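Stop Selling Me the Storage Box

Mon 28 February

Got another flyer from Truvel this morning. Big spring declutter sale, boxes with lids, boxes inside boxes. 70 dollars for a set of 13. And I know people who will buy two sets and feel tidy for a week.

My problem with the whole thing – you don't get rid of anything. You move it. The batteries, the odd keys, the screws from a shelf you gave away in Trumthorpe years back. All still there, just with a lid on now.

Relu Vlad and I argued about this over lunch. He swears by labels. Has a label for cables, a label for "old cables". Fine, but when did you last open old cables? He couldn't say. Changed the subject to his car.

I'd like one rule. Buy no box until you've emptied one. Thats it. Sort the small stuff first, on the floor if you have to, keep what you used this winter, the rest goes out by April. Will you miss something? Probably. I threw away a charger and had to buy it again from Wolletti. Annoying – still cheaper than the boxes.

And stores could help. Take back a full one, give a few dollars off. Nartey tried it at their downtown shop and then dropped it, no explanation, which is a shame becuase the line was out the door.

Small things in one bin, next to nothing in the other. I'd take that ratio the other way round.
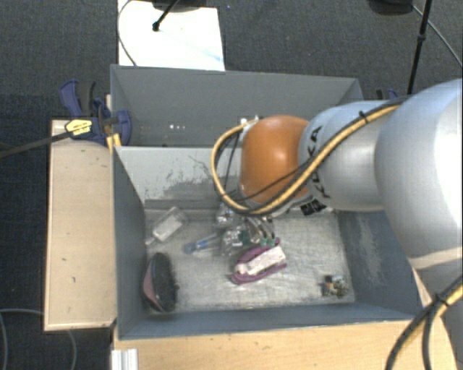 Letters and replies

Send yours by Friday, short ones get read first.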